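Handling hot and hollow ware: working rules for kitchen manipulation trials
Speaker notes, Nayeli Cuautle, Tue 12 June

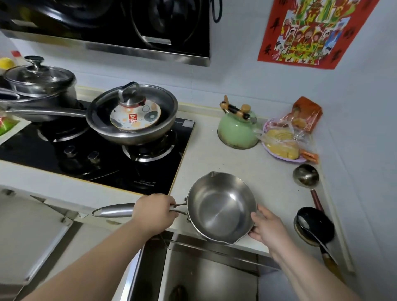 The subject for this session is the internal rule set we use at Savis when a manipulation task takes place at or near a domestic cooktop. The rules cover how a task is specified, how a grasp is recorded, and when the run has to stop. They don't replace the machine safety standards your site already works to, and I'll say more on that near the end. The reference task is the transfer of a small pan. A two-handed hold, one hand on the long handle and the other on the far rim, is a perfectly ordinary way to hold a milk pan when it's empty, and it's the first grasp our rules restrict. With a gas cooktop directly behind and lidded cookware sitting on it, the rim hand is the one we worry about. The two pouring spouts matter as well, and I'll come to them under rule 4.

Pause here. Ask who in the room works with two arms and who works with one. If it's mostly one, shorten rule 3.

Scope

The rules apply to any run where the tool or hand comes within reach of a burner, lit or not. We used to write separate rules for lit and unlit burners. We merged them in May after the Prutness review, where the reviewers found that operators were reading the unlit sheet during lit runs. One sheet is longer, but it's the sheet people have in front of them.

Out of scope: ovens, deep frying, anything with a blade. Knives have their own document and their own talk.

Rule 1 – State of the vessel is declared before the grasp

Every run log carries a declared state for each vessel the arm will touch: empty, part full or full, and cold, warm or hot. Unknown is a permitted entry. Unknown is treated as full and hot.

The common failure is the lid. A glass lid lets a camera see into the pan at an angle, and people then write down "empty" from a video still. Our rule is that a lidded vessel is unknown until the lid has been lifted or a person has checked it. The same goes for a plate or bowl left inside a covered pan. The lid, the pan and the plate are three objects with three entries. If the pan is to be moved, the contents move with it, and the log has to say so.

Rule 2 – Temperature is measured, not inferred

No run starts on the assumption that metal is cold. A contact reading is taken on the body of the vessel and on the handle. Polished steel gives poor results with infrared sensors, so an infrared reading on its own doesn't count. For bare grippers with polymer pads, our limit is 100 degrees on the body at the point of contact. That's a limit for the pads we use. Check the data sheet for yours.

If someone asks why there's no limit in the sheet for human hands: a person demonstrating the task works with cold vessels only. There's no exception to this.

Rule 3 – Two-point holds

A hold on the handle plus the rim is allowed when the vessel is declared empty and cold. In every other state the second point of contact moves to the outside wall below the rim, or it's dropped.

Reasons, briefly. A finger over the rim can end up inside the vessel. It also sits in the steam path if anything in the vessel is hot. And in a two-arm system, a rim grasp opposite a long handle sets up a twisting load that the wrist sensors on both sides will report differently. We saw a disagreement of 14 per cent between the two wrists on the D'Souza test bench with nothing in the pan at all. It was worse with water in it.

(Skip the bench plot unless asked. It's in the backup slides.)

Rule 4 – Orientation and spouts

The planned path keeps a vessel level to within two degrees unless the task is pouring. For a pan with one spout, the log records which way the spout faces relative to the handle. For a pan with two, one either side, the log names the spout that will be used. This sounds fussy. The planner at Ellon picked the nearer spout by default for several weeks, which sent the pour back toward the base of the arm.

Spouts also upset rim grasps. The lip changes shape at the spout, and a pad that half covers it will slip under load. Keep the contact patch clear of both.

Rule 5 – Handles on the cooktop

Handles of vessels that aren't part of the task are treated as obstacles along their full length, including the end loop. Model the handle as a solid bar with 200 mm of clearance above it. Handles may not point over the front edge of the counter during a run. Pointing sideways is acceptable if the handle doesn't pass over another burner.

Loose cables, utensils lying on the counter and plastic packaging go in the same obstacle list. Plastic bags and baskets deserve a separate line, as they deform and they melt. Clear them back from the burners before a lit run. For an unlit run they can stay, provided they're listed. We'd like the cluttered counter kept where it can be. A cleared bench gives tidy results that don't carry over to anyone's home.

Rule 6 – Stop conditions

The run stops on any of the following:
Unexpected contact with a control knob.
Slip detected at either grasp point.
A lid moving when no lid is part of the task.
A person's hand entering the declared work volume.

A knob contact ends the session as well as the run. The gas is isolated and the burner checked by hand before anyone restarts.

Expect an argument on the third one. Lids rattle – they do – and early on we lost about a quarter of our runs to it. The answer was to take the lids off or fix them down, and the rule stayed as it was.

Relation to published standards

Say this slowly. The six rules sit underneath your risk assessment. They say nothing about guarding, speed limits or force limits. If your site procedure is stricter on any point, the site procedure wins. If it's looser, write to me, as I'd like to know what you're relying on.

Questions

Likely ones: induction cooktops (same rules, different knob clause), silicone sleeves on handles (record them, measure temperature underneath), and whether the sheet can be shared. It can. Leave copies by the door.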